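Neltholm Seagrass Restoration: progress report to the Rajput Fund

Last updated: 2021-05-03

This report covers the winter and early spring period of the grant. It sets out what was done in Firau Bay, what was not done, how the money stands, and what we would like to change for the rest of the year. The previous report was sent in November and ended with the seed still in storage.

Seed storage and losses

The seed collected last summer was kept in the recirculating tanks at the Neltholm shed. We lost more of it than planned. A pump stopped over a weekend and the water in the lower tank went stale. The seed in that tank was soft when we tested it and we threw it away. The upper tanks were on a separate circuit and were not affected. We have fitted an alarm that sends a text message to the duty phone, and the spare pump is now kept in the shed instead of at the boatyard.

The salinity in the remaining tanks was held a little higher than last year, which seems to have cut down early sprouting. We can't be sure of this from one winter. We would like to run the same setting again before recommending it to other groups.

Planting

Planting took place at both sites on the spring tides. At the inner site we used hessian bags filled with sand and seed and laid on lines. At the outer site we tried pushing the seed straight into the mud with a hand tool, as agreed when the grant was changed. In total 3,662 bags were laid at the inner site. The work needed low water in daylight and fairly calm weather, and we lost 3 planting days to wind.

The hand tool was slow to begin with. The nozzle blocked when the mud had shell in it, and the crew had to rinse it in a bucket every few minutes. A wider nozzle was made up and works better, although it leaves a larger hole and we don't yet know whether crabs will find the seed more easily. The first underwater check of the outer site will give some idea.

The lines at the inner site were checked after the first rough spell. Most had stayed where they were. One at the seaward end had dragged and was relaid by divers. We have added extra pegs at that end.

Moorings

Talks with the mooring holders have gone more slowly than we said they would. The old chain moorings scrape a bare circle in the bed as the boats swing, and there is not much sense in planting next to them. Our plan was to replace six with the type that keeps the line off the bottom. So far three have been changed. The owners of the others want to see how the new type holds through a winter, and one is waiting for an answer from an insurer. We think this is reasonable and have asked the harbour office to leave the offer open.

The supplier, Wendus, has agreed to keep the price for the remaining moorings until the end of the summer. The anchors are already paid for and are in the yard.

Water quality

Sampling was carried out every fortnight at the river mouth, the inner site and the outer site. Bottles were filtered the same day wherever the tide allowed. The water at the river mouth was cloudy for most of the winter after heavy rain, and nitrate there was higher than we would like. At the outer site the water was clear enough for seagrass on nearly every visit.

Two sets of samples from the river mouth were not used. The labels had come off in the cool box and we could not say which bottle was which. We now write on the bottle itself as well as on the label.

The cloudy water is the main risk to the inner site. Young shoots need light in May and June, and a wet spring could set them back whatever we do with the seed. We have passed our readings to the catchment group, who are looking at two field drains upstream. That work is outside this grant. 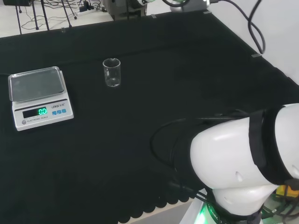
Light loggers were put out at both planting sites in March. One has already fouled with weed and its later readings will have to be left out. The others are being wiped at each visit, and a note of the time is kept so that the jump in the readings can be explained afterwards.

Money

Spending is under budget overall. Boat hire was lower than planned on account of the lost days, and the mooring line is underspent for the reasons given above. The pump, the alarm and the new nozzle came to £600 together and were not in the original budget. We have charged them to the small equipment line and ask the Fund to confirm that this is acceptable. We also ask to carry the mooring underspend into next year.

No change is requested to staff costs.

Next steps

Divers will count shoots at the inner site in June and again at the end of the summer. The outer site will be checked at the same time, using the same squares, so that the two methods can be compared. If the hand tool has done badly we will go back to bags for both sites and will say so in the next report.

Seed collection will start when the flowering shoots are ripe, probably in July. We intend to collect from the meadow east of the point only, and to leave the smaller patch by the slipway alone this year as it looked thin in the autumn. The collecting licence has been renewed.

The remaining mooring holders will be asked again after the sailing season. A full set of water results, with the method notes, will go on the project page once the spring samples have been checked.

Comments

Good to see the pump failure written up. We had the same thing happen with oyster spat and kept quiet about it. Is the alarm a bought one or did you make it?

I keep a boat on one of the new moorings. It was fine in the March blow, a bit more movement than on the chain but nothing to complain of. Picking up the buoy is easier too.

Will the planted areas be marked? I take a kayak across there at low water and would sooner not go over them.

Reply from the project: the inner site has yellow corner buoys from this week. The outer site is too deep for a kayak to do any harm. The alarm is a bought one.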